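Kaltov 家居展走马看花：展位很多，答案很少

去之前朋友劝我别抱希望，说这种展会就是把网店搬进大棚里。我还是买了票，60块，进门先排队换手环，换完手环再排队扫码，扫码的姑娘问我是不是采购商，我说不是，她把那本厚的目录收了回去，给了我一张折页。

折页上写着参展品牌600家。我没有去核对，不过有好几个展位挂着不同的牌子，背后堆的纸箱却印着同一个厂名，这要算一家还是几家，主办方大概有自己的算法。

被子的“克重”

我这趟主要想弄明白冬被。家里那床用了好些年，蓬不起来了，网上看来看去全是“云朵感”“会呼吸”，到现场总能摸到实物吧。摸是摸到了，问题照样没人答。

Itari 的展位在二号馆入口，位置最好，灯也最亮。接待我的小伙子讲得很流利，从北欧的冬天讲到人体的睡眠周期，我插嘴问填充物多重，他说“很足”。再问多重，他翻了翻吊牌，吊牌上只有面料成分。最后叫来一位主管，主管说不同批次会有浮动，具体以详情页为准。我专门坐了一个多小时地铁，就是因为不信详情页。

标价倒是清清楚楚：1581元，展会价。我问平时卖多少，回答是“平时没有这个价”。这句话怎么理解都可以。

对面的 Lie 要老实一些。看摊的是 Agnes Myklebust，品牌从总部派来的，中文说得慢，但问什么答什么。她承认他们家的薄款撑不过没有暖气的南方冬天，建议我加一条毯子。我问她为什么宣传板上写“四季通用”，她看了看那块板子，说那是经销商做的。她还教我一个土办法：把被子对折压一会儿，松手，看折边回弹得快不快。我后来在别家试，有两家的店员立刻过来说样品请勿按压。

睡眠讲座

下午有一场讲座，主讲人 Roald Björklund，题目叫《重新认识你的夜晚》。前半场还行，讲卧室温度、讲被子太重翻身费劲，都是常识，讲得不讨厌。后半场开始出现曲线图，纵轴没有单位，用了 Nastance 面料的那条线高高在上。提问环节我举了手，想问样本是哪些人，话筒传到前排就没再往后走。散场时每人领一个小布袋，里面装着 Nastance 的优惠券。

我不是说这种面料一定不好。手感确实软，只是软和保暖是两件事，一张没有单位的图也证明不了什么。

午饭和休息区

馆内吃饭不便宜，味道和高铁上差不多。想省钱可以出东门过马路，有家面馆，中午要等位。

休息区比我想的舒服，走了半天的人都瘫在那里，包括几个挂着参展证的。懒人沙发坐下去容易，站起来难，腰不好的慎坐。我在那儿翻折页，旁边一位从外地来的买家 Berenice Zamudio 跟我聊了几句，她说每年来，每年订得比前一年少，“东西越来越像，故事越来越长”。她觉得真正值得看的是面料辅料馆，可惜那边只对持采购证的人开放。

橙色绒面配白色绗缝被，颜色上我是服气的，至于盖着暖不暖，看是看不出来的。

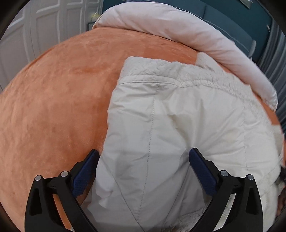

交通和票务

地铁出来有接驳车，车次牌写得密，实际等了挺久，天气好不如走过去。停车场没去，听说出口堵。

门票当天有效，出馆后凭手环可以再进一次，手环别扯断，断了不给补。现场下单的话，让对方把填充物和重量手写在单子上再付款。有一家肯写，有一家说系统里没有这一栏，我就没买。

旧被子先送去弹一弹，撑过这个冬天再说。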